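Vellwood tote line, sim episodes

README, last touched 2019-05-27 by Vanderleia Cordeiro. Still rough, sorry. Ask before you build on it.

What it is

Simulated pick and place episodes for the packing station at the Vellwood warehouse. The cube stands in for the small cartons that come down to station 4. Rendered only, no real footage in this release. 1,171 episodes total, 1,075 usable, the rest are in /rejected with a note each (some notes just say "bad", will fix).

Why

Station 4 is the one people rotate out of fastest. Same reach, same twist, all shift. Fametti wants an arm doing the reach and a person doing the checking and labels. We train in sim first so the line doesn't stop while we get it wrong.

What changes for the packers

- Two people per shift at station 4 now, one after the switch. The other moves to returns. Same pay grade, in writing, ask me for the letter.
- Whoever stays does exceptions: crushed cartons, wrong labels, anything the arm gives up on.
- The stop button belongs to the packer. No need to call a lead first.
- 28 packers filled in the survey. Biggest worry wasn't the arm, it was the pick rate getting raised for everybody else. Rate is frozen through July. After that I don't know, don't quote me to the floor.
- Training is on the clock. Was not going to be, now is.

Layout

/episodes one folder per run
/episodes/*/frames stills
/episodes/*/actions.csv
/rejected see above
/survey summary only, no names, please dont ask for the raw sheets

Splits

Train and test split by start position. Don't reshuffle, the Kuusisto numbers were made on this split and we need to compare.

Known problems

- Flat colors, hardly any shading. Models trained on this alone do badly under the real lights at Vellwood.
- Close views lose the bottom of the cube. Keep them in, the real mount will have the same trouble.
- Compression is too strong on the older runs. Rerender is on the list.
- Only one carton size. Packers told us the long flat ones are the hard ones and they are right, those come next.
- actions.csv has a header row in some folders and not in others. Check before you load it.

Don't use for

Setting pick rates. Comparing people to the arm. Jurkerow asked for the second one and the answer is still no.

To do

- long flat cartons
- lights
- sit with the night shift, they got skipped in the first round of talks
- fix teh header thing

Sample still

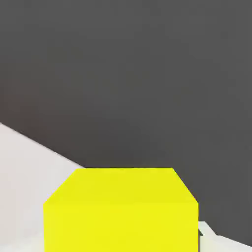 Yellow cube, close view, dark gray background.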